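Kulline 800 Reflective Stage and Display Cloth

Product code: KUL-800-S
Supplied by: Clollon Textiles
Page revised: 13 July 2023

Overview

Kulline 800 is a light-reflecting decorative cloth sold by the roll and by the cut length. It is intended for stage backdrops, shop windows, exhibition walls, table skirts and temporary ceiling drapes. The face is covered with fine reflective flecks on a knitted base. The reverse is plain and matt.

The cloth is made for indoor use. It may be used under a covered outdoor stage for short periods, provided that it is taken down before rain or strong wind. It is not suitable for clothing worn next to the skin, for upholstery, or for any use in which the face will be rubbed repeatedly.

Kulline 800 replaces the earlier Kulline cloth, which had a woven base. The two should not be joined in one drape. The base cloths stretch by different amounts and the seam will pucker within a few hangings.

Specification

Base: knitted polyester
Face: metallised polyester film flecks, bonded
Stretch: slight across the width, very slight along the length
Roll length: 25 m
Selvedge: plain, uncoated, both sides
Stock colours: silver, pewter, pale gold, black
Reverse: grey on silver and pewter, cream on pale gold, black on black
Fire treatment: available to order, see Ordering
Packing: rolled face outwards on a card tube, in a sealed sleeve

Colour may vary slightly between dye lots. Where one drape needs several lengths, order them together and state that they must match. We cannot match a new length to a piece already in use.

Behaviour under light

The face does not act as a mirror. Each fleck returns light at its own angle, and the eye reads the result as a field of bright points. The apparent brightness of a hung length depends on the position of the lamp, the position of the viewer and the way the cloth is gathered.

A single hard source gives the strongest contrast between lit and unlit flecks. A row of soft sources gives a flatter, paler result. Coloured light is taken up well by silver and pewter. Pale gold shifts green under strong blue light and should be tested first.

On a silver face left in gentle folds, the light falls away from the brightest area and the streaks follow the lie of the surface. 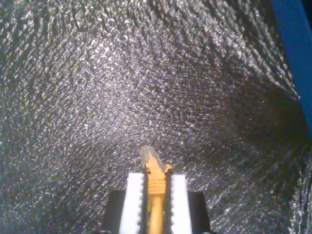 Hanging

Fullness is the ratio of cloth width to finished width. A fullness of 2 is recommended for backdrops. Flat hanging is possible but shows every join and every crease left from packing. For ceiling drapes, use less fullness and support the cloth at closer intervals.

All lengths should hang in the same direction. An arrow is printed on the selvedge of every roll and should point down on each drop. If one drop is reversed it will look darker than its neighbours from most seats.

Standard top finish is webbing with eyelets and ties. A pole pocket can be sewn instead. Staples may be used on timber battens for short-term work, but pull them out with a lifter, as tearing the cloth free will ladder the knit.

A chain pocket at the hem is advised for any drop near a door, a heater or an air vent. Do not use loose weights in the hem. They work into the corners and drag the cloth out of line.

Cutting and sewing

Cut from the reverse with sharp shears. A rotary cutter may be used on a mat kept for the purpose. Hot knives are not recommended: they seal the base but discolour the flecks along the cut.

Use a ballpoint needle, a long stitch and polyester thread. Lower the foot pressure. Some flecks will come away along the stitch line, and the machine bed and hook should be brushed out after each panel. Pins leave no lasting mark in the base but should be kept within the seam allowance.

The cut edge does not fray. A hem is needed only for weight or appearance.

Care

Shake the cloth out gently before storage. Marks may be dabbed with a damp white cloth and a little mild soap, working inwards from the edge of the mark. Do not rub, machine wash, tumble dry or dry clean. Fire-treated cloth must not be wetted at all, as water will move the treatment and leave a tide line.

Creases may be eased with a hand steamer held to the reverse. Keep the steamer moving. Do not iron either side.

Store rolled on a tube, face outwards, in a dry room out of direct sun. If the cloth has to be folded for transport, fold it loosely and hang it as soon as possible on arrival. Sharp folds left in place over a season will crack the film along the crease. Such damage cannot be repaired.

Loss of flecks

A small amount of shedding is normal when the cloth is first unrolled and again when it is cut. Further shedding in use should be slight. Heavy or patchy shedding from uncut cloth is a fault and should be reported with the roll number, which is printed inside the tube.

Loose flecks should be vacuumed, not swept. Keep the cloth away from food preparation areas and from open electrical equipment.

Ordering

Cut lengths are sold by the whole metre. Full rolls carry a lower price per metre. Made-up drapes are quoted from a drawing showing finished width, finished drop, fullness and top finish. Please give all measurements in millimetres.

Fire treatment is applied before cutting and a certificate is issued for each batch. Treated cloth is slightly stiffer and cannot be returned. Cut lengths and made-up drapes cannot be returned unless faulty.

A swatch card of all four colours is sent free of charge. Swatches are too small to show how the cloth behaves in a fold, and a one-metre sample can be bought for this purpose. Its cost is taken off the first full-roll order.

Related products

Jirnari blackout lining: for use behind Kulline 800 where light from the rear must be stopped
Steinarsdóttir webbing, black or white, with or without eyelets
Kulline joining tape, for flat work only
Card tubes and storage sleeves

Technical questions about made-up drapes should be addressed to Kerstin Söderlund in the Clollon workroom, quoting the product code and, for cloth already supplied, the roll number.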